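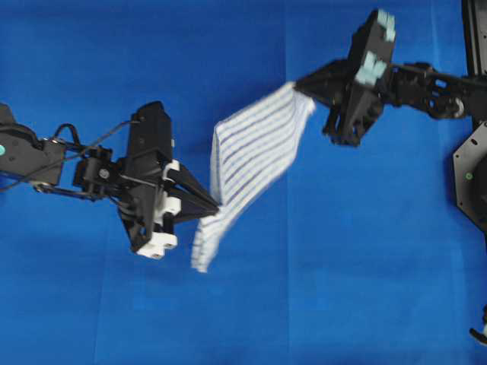
About us

Jurkine is a small company that teaches two-arm robots to handle cloth, and that writes down how this work should be done. We started with the first part only. The second part came when our customers began to ask for our internal rules, and some of them wanted the rules more than the robots.

Our office and workshop are in the old Bonetti building, on the ground floor. We have 8 permanent people and 2 students in most semesters. The company was founded by Tatiana Slanina, who worked before in textile testing, and Ross Dow, who worked in machine safety. They met over a disagreement about how a towel should be held during a pull test. The disagreement is still open.

What we do

Our customers are hospital laundries, linen rental companies and the makers of folding machines. They want to know if a pair of small arms can pick, spread, fold or pass over a piece of fabric, how often it goes well, and what must be in place so that people can work near it. We do the trials, we keep the records, and we deliver a work rule that the customer can use on their own floor.

Cloth is difficult to make rules for. A metal part has a drawing with dimensions and everybody agrees what it is. A striped kitchen towel has one shape when a gripper takes it by the upper corner, and a different one a moment later when the lower end swings. For this reason our rules speak mostly about the surface, the grip, the motion and the record, and much less about the exact shape of the item.

The Jurkine Bench Rules

These are the rules we follow in our own workshop. The present edition was published on 2024-07-07. It replaces the previous one completely, so please do not mix the two.

Surface. The work surface is covered with one fabric of one strong color, which must be clearly different from the cloth that is handled. We use blue, and a white towel with thin blue stripes is one of our usual test items. Some visitors tell us that blue stripes on blue are a bad choice. We keep them on purpose, because customers do not choose their linen to please a camera. The cover should lie flat. Light fold lines are allowed, but wrinkles which can catch a fingertip are not. Ironing the cover is the duty of the person who opens the bench in the morning.

Arms. Two arms that face each other must each be fixed on their own mount, and each must be able to stop alone and together with the other. Before the first motion the operator looks at both mounts, both grippers and all cables. Cables must have enough slack for the full reach of the arm and must not hang into the space where the cloth moves. If a cable has touched the cloth in a trial, the trial is marked, also when the result was good.

Grippers. The two grippers do not have to be the same. In our work they are often different, one with narrow pointed fingers and one with softer pads, as the hand that holds and the hand that receives have different duties. What the rule asks is that the type of each finger and pad is written in the record, together with the date when it was changed. Worn pads are replaced in pairs.

Hand-over in the air. When a cloth is passed from one gripper to the other above the table, the first gripper stays closed until the second one has confirmed its grip. The receiving fingers come to the cloth from the side and close near the edge. Fast shaking is permitted for opening a fold, but only with one gripper holding, and never with a hand inside the marked area. We have received more questions about this paragraph than about all the others together.

People. One operator is responsible for the bench at any time, and the name is on the card. The operator does not leave while the arms have power. Guests stand behind the line. A cloth which fell down is collected after the stop, not during the motion, even if it looks easy to take.

Records. Every trial gets a number, including the trials that we do not like. Trial 3879 is known to all our staff: the second gripper closed on nothing, the software reported success, and the record was correct only thanks to the operator, who wrote down what she saw. After this we changed the form, and the written remark of the operator now stands above the report of the software. The two are both kept, and the difference between them is reviewed each month.

How we change a rule

Any person in the company can propose a change. The proposal must name the trial or the event it comes from. A general opinion is welcome at lunch - for the rule book it is not enough. Tatiana reads for the textile side, Ross reads for the safety side, and if they both agree we try the new text on the bench for 40 working days before it is printed. If it makes the work slower and brings nothing, we remove it again. In the last edition more text was removed than added, and the operators thanked us for it.

We do not certify anybody. Our rules are a good practice document and they do not replace the law or the machine standards of your country. Please read those first. Where our text is more strict, this is our own decision, and where you find it less strict, we would like to hear from you quickly.

Training

Two times in the year we hold a course for operators and for shift leaders. The next one is in October. The first day is at the table, with reading and with discussion of old records. After that the participants run the bench themselves, and they write their own records, which we correct with a red pen. The course is in English. Many of us learned the language as adults, so we speak slowly and we use simple words, and we ask the participants to do the same.

The folding course is given together with our partner Lennox, who also lends us the linen carts. The software for the trial records is called Ukel. It is made in our house and customers can use it for the time of a project.

Visits and contact

You are welcome to visit the workshop if you write to us before. Please bring closed shoes, and if you can, bring a few pieces of your own linen, washed and not new. New linen has a finish that makes it stiff, and results with it will give you too much hope. Long scarves and loose sleeves must stay at the coat rack.

For questions on the Bench Rules, write to Ross Dow. For trials and prices, write to Tatiana Slanina. If you need the older edition for a running contract, say so in the message and we will send it with a note on the changes.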